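Hilo sobre radares de tramo. En la circunvalación de Skustow se ha cambiado el cinemómetro fijo por un control de velocidad media y llevo días leyendo explicaciones erróneas. Va la parte métrica, sin entrar en si debería estar ahí o no.

1. Datos de partida. Límite: 80 km/h. Longitud certificada entre pórticos: 2571 m. Pórtico de entrada antes del enlace de Szczepańska, pórtico de salida pasado el viaducto. Sin accesos intermedios. Cámaras de Grundance, emparejamiento de matrículas con Flusow.

2. Principio: dos lecturas de matrícula, dos marcas de tiempo, una resta y una división. Ningún elemento del sistema mide velocidad instantánea. No hay emisión de radio. Un detector de radar no detecta nada porque no hay nada que detectar.

3. A 80 km/h (22,22 m/s) el tramo se recorre en 115,7 s. Cualquier tiempo inferior implica una media superior al límite. El margen de tolerancia se aplica después, sobre la velocidad calculada.

4. Frenar bajo el pórtico no sirve. Frenar dentro del tramo sí modifica la media, y es aritmética de primaria: si se hace la primera mitad a 130, para salir con media de 80 hay que hacer la segunda a 57,8. La media de velocidades no es la media aritmética de 130 y 30. Se promedia sobre el tiempo, y el tiempo se consume en la mitad lenta.

5. Fuentes de error. Son tres: longitud, reloj y posición de disparo. Las trato por separado porque en los comentarios se mezclan.

6. Longitud. Se certifica el recorrido más corto físicamente posible, es decir, ciñéndose al interior de las curvas. Todo conductor real recorre algo más de 2571 m. Como se divide una distancia mínima entre un tiempo real, la velocidad calculada sale por debajo de la verdadera.

7. Cuánto por debajo: si la calzada gira 90 grados en total y los dos carriles están separados 3,5 m entre ejes, la diferencia de recorrido es 3,5 × π/2 = 5,5 m. Sobre 2571 m es un 0,21 %. A 80 km/h, 0,17 km/h a favor del que va por fuera. La separación es independiente del radio de la curva, cosa que sorprende a mucha gente. Solo cuenta el ángulo girado.

8. Un error de un metro en el levantamiento topográfico es un 0,04 %. Irrelevante.

9. Reloj. Los dos pórticos se sincronizan contra la misma referencia. Con 10 ms de error en cada extremo, en el peor caso 20 ms sobre 115,7 s: 0,017 %. Irrelevante también.

10. Ahora el caso malo: uno de los relojes pierde la referencia y se desvía un segundo entero. Quien pasa a 80 exactos aparece a 80,7. Un segundo de desfase es una barbaridad en sincronización y aun así mueve la lectura menos de un km/h. En un tramo de 200 m, el mismo segundo daría 90.

11. Por eso la longitud del tramo importa más que la calidad del reloj. Los tramos cortos son los delicados. Si alguien quiere recurrir con argumentos técnicos, que empiece por pedir la longitud.

12. Posición de disparo. La cámara no captura la matrícula siempre en el mismo punto de la calzada. Depende de la altura de la placa, de la suciedad, del vehículo de delante. Con ±3 m en cada pórtico y los signos en contra, son 6 m: 0,23 %, o sea 0,19 km/h a 80.

13. Suma lineal de lo anterior en condiciones normales (1 m de topografía, 20 ms de reloj, 6 m de disparo): 0,29 %. A 80 km/h, 0,23 km/h. Suma lineal, no cuadrática, para que no se diga que escondo nada.

14. Comparación con el aparato retirado. Era un Doppler de 24,125 GHz montado a 22 grados respecto al eje de la vía. A 80 km/h el desplazamiento de frecuencia en línea es de 3577 Hz. Con el coseno de 22 grados quedan 3316 Hz, y el equipo deshace la corrección dividiendo por ese coseno.

15. El problema: divide por el coseno del ángulo nominal, no del real. Si el poste gira un grado y el ángulo pasa a 23, quien va a 80 aparece a 79,4. Para que aparezca a 78 hacen falta 3,3 grados de desvío. Un golpe de desbrozadora, por ejemplo.

16. Si el desvío es en sentido contrario, el error va contra el conductor. De 22 a 21 grados, 80 se lee como 80,6. El error de coseno «siempre favorece al conductor» únicamente en equipos que no compensan el ángulo, tipo pistola. En los fijos compensados va en ambos sentidos.

17. Resolución espectral del Doppler: con ventana de 20 ms, celdas de 50 Hz, equivalentes a 1,1 km/h antes de interpolar. Se interpola, claro. Pero quien afirma que el Doppler es «exacto» y la media es «una estimación» lo tiene al revés.

18. Motos. Pregunta recurrente. La placa va detrás. Si el pórtico de entrada lee por delante y el de salida por detrás, una moto genera una sola lectura y no se empareja. En Skustow los dos leen por detrás. Las motos se emparejan igual que los coches.

19. Cambio de carril dentro del tramo: sin efecto. El emparejamiento se hace por matrícula, todas las cámaras de entrada contra todas las de salida. He leído que «cambiando de carril te pierde». Eso ocurría en instalaciones con cámaras emparejadas carril a carril.

20. Matrículas mal leídas. Un error de lectura en un solo pórtico produce ausencia de pareja, por tanto ausencia de medida. Para obtener una medida falsa hacen falta dos lecturas coincidentes que correspondan a dos vehículos distintos. Posible con placas duplicadas. Se revisa comparando las dos fotos, y para eso se guardan ambas.

21. Muestra. En mayo, durante el periodo de prueba sin sanción, se publicó un extracto del registro de Flusow con 2000 pares emparejados. Media: 78 km/h. Es decir, un tiempo medio de recorrido del orden de 118,7 s, con la salvedad de que la media de las velocidades y la velocidad del tiempo medio no coinciden exactamente.

22. El extracto daba velocidades ya redondeadas al entero. Mal hecho. Con el redondeo se pierde justo lo que permitiría estimar la dispersión por disparo, que está en la primera cifra decimal. Pedí los tiempos en bruto. Sin respuesta a 15 dic 2025.

23. Sobre el redondeo en la sanción: se trunca, no se redondea. 87,9 es 87. Esto sí consta en la documentación del montaje.

24. Velocímetro del coche. No es un instrumento legal de medida y nunca marca de menos. Si en el cuadro se mantienen 80 constantes, la media real queda por debajo. Con neumáticos de perfil distinto al homologado esto puede dejar de cumplirse. El GPS del móvil es mejor referencia a velocidad constante y peor en aceleración, por el filtrado.

25. Paradas dentro del tramo. Quien se detiene en el apartadero dos minutos y luego sale a 140 tendrá una media legal. Cierto, y no es un defecto del cálculo. El sistema mide media. Para lo otro hay que poner lo otro.

26. Tiempo máximo de emparejamiento: pasado un umbral la lectura de entrada se descarta. No he encontrado el valor para esta instalación. Si alguien lo tiene, que lo pase con referencia al documento, por favor.

27. Resumen numérico: tramo, 0,29 % en el peor caso normal. Doppler fijo con un grado de desvío, 0,7 %. Los dos por debajo de la tolerancia aplicada. Ninguno justifica por sí solo un recurso.
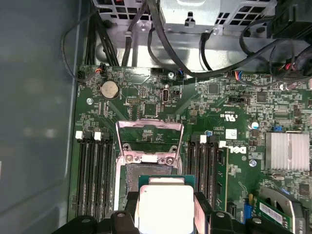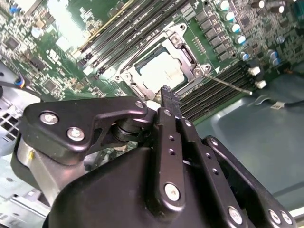
Bronisława Szewczyk: En el punto 12 tomas los ±3 m como independientes en cada pórtico, y no lo son. La altura de la placa es la misma a la entrada y a la salida, así que si las dos cámaras tienen la misma inclinación, un camión con la placa alta se dispara antes en ambos sitios y el error se cancela en la resta. Los 6 m solo salen si las geometrías son distintas.

28. Correcto. La componente por altura de placa es sistemática y se cancela con geometrías iguales. Quedan suciedad, oclusión e instante de fotograma. A 25 fotogramas por segundo y 22,22 m/s, un fotograma son 0,89 m, así que por esa vía no se pasa de 1,8 m entre los dos extremos.

29. Con 1,8 m en lugar de 6, la suma del punto 13 baja a 0,13 %, es decir, 0,10 km/h a 80. Dejo fuera la oclusión, que no sé acotar: un vehículo pegado detrás puede retrasar la primera lectura válida varios fotogramas.

30. No corrijo el punto 13 porque lo planteé como cota superior y sigue siéndolo. Si consigo los planos de montaje de los dos pórticos subiré las inclinaciones de cámara en este mismo hilo.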